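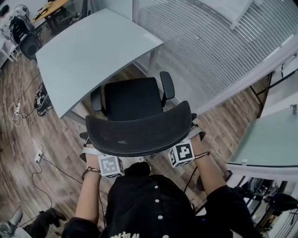
How long does it take to subtitle a full-length film? Halima Okeke needs four working days for a quiet one, and double that if the people in it never stop talking.

She has made subtitles for 47 films, mostly from French and Hausa into English. We spoke on a Monday, by phone, in the hour between her lunch and a delivery she owed to Skoltine, the company that gives her most of her work. I had prepared many questions about language. She wanted first to speak about time.

"A subtitle is a sentence with a clock on it," she said. "The actor says twelve words in two seconds. The viewer can read maybe six. So I have to decide which six, and I must decide it many hundreds of times before Friday."

Her first film was in 2000. In that year she was still teaching French in an evening school, and a colleague asked her to look at a script for a festival. She did it with a pencil and a video tape, and she stopped the tape so often that the machine began to eat it. The pay was 50 dollars. She bought shoes for it.

I asked what she leaves out first. Names, she answered. In a film people say each other's names much more than in life, and the viewer already knows who is who. After the names go the small words at the start of a sentence, the "well" and the "listen". Swearing she keeps, but less of it.

"In writing it is stronger," she said. "One bad word on the screen is like three in the ear. When I was new I put in all of them, to be faithful, and an old man at the festival thought the film was made by criminals."

The film she speaks about most warmly is Khúc, a family story which she did not translate from the original. She doesn't know Vietnamese. She worked from a French version, with long notes by Ajith Nadar, who had been on the production and could tell her which aunt was speaking politely and which one only pretended. This way of working has a bad name, and I said so. She did not disagree.

"Of course it is better to go direct. But there was no money and no time, and without Ajith's notes it would be a disaster. There is a scene where the grandmother calls her son by a word that means he is still a child to her. French had nothing. English had nothing. I wrote 'little one' and I am still not happy with it."

With Zundum, a comedy about two brothers who run a bus line, she had the contrary problem. The jokes depended on the names of the bus stops. She made a list of new names, sent it to the director, and got it back with all of them crossed out except one. They settled after two weeks of messages. Some stops kept their name and lost their joke, and she moved a few of the jokes to other lines, where the brothers were only shouting.

Does she watch films for pleasure? Less than before, she admitted, and never with her own subtitles. At cinemas she reads the text even when she understands the actors, and she notices when a line stays over a cut. Her husband has asked her to stop breathing in loudly each time it happens.

For people who want to begin, she has advice which is mostly practical. Learn to count characters before you learn the software. Read the whole script once without writing anything. Ask for the final cut and don't believe anyone who says this is the final cut — on one job she received five of them. And read every line aloud at the end, also the ones with a single word.

At ten to three she excused herself. There was a song in the last reel, it rhymed in French, and the client had just written that it should rhyme in English too.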